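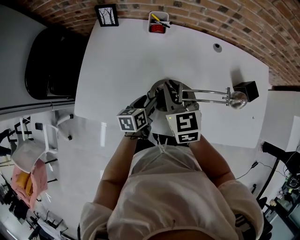
Nokgate district council will change how it repays the road maintenance advance it took from the province, under terms agreed in October. The advance was paid in two parts and is recovered by deduction from the monthly grant before the grant reaches the council's account. Melahat Ersoy, the council's head of finance, set out the terms across a large white table, starting with the deduction itself.

"The deduction is fixed at 3000 a month," she said. "The grant is not fixed. It moves with fuel duty receipts. In a weak month the deduction takes a larger share, and we see the final figure only when the money arrives."

Under the new terms the deduction will be set as a share of the grant, at 4 per cent, with any shortfall against the old schedule added to the end of the term. Interest will be charged on the shortfall at the rate already in the agreement. Ersoy said the council had asked for the interest to be waived and had been refused.

The first deduction on the new basis was 2915. Ersoy did not regard the difference as large. "It is 85 less than before. The point is that the sum now falls when the grant falls. We can plan wages on that basis."

Aneck and Gashaw, which share the advance scheme with Nokgate, have been offered the same terms. Aneck has accepted. Gashaw has asked for its past deductions to be checked first.
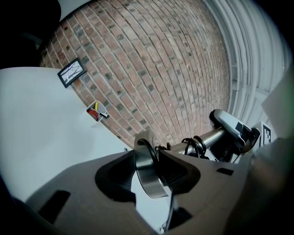

Babita Rastogi, who audits the scheme for the three districts, said the Gashaw request was reasonable. Two of its monthly statements show the deduction but not the grant before deduction, so the share cannot be worked out from the paper record.

"The bank entries give you the net figure and nothing else," Rastogi said. "You need the provincial release note to get back to the gross. I have asked for both notes."

She added that the ledgers are kept in a package called Ulta, which records the grant net. From the next quarter each district will enter the gross grant and the deduction on separate lines.

Asked whether Nokgate would borrow from the scheme again, Ersoy said the question was one for the full council. Her own advice would depend on the length of the term. "I would want the repayment share written in from the start, and the release note sent on the same day as the money," she said. The council is due to vote on the revised agreement before the budget is set.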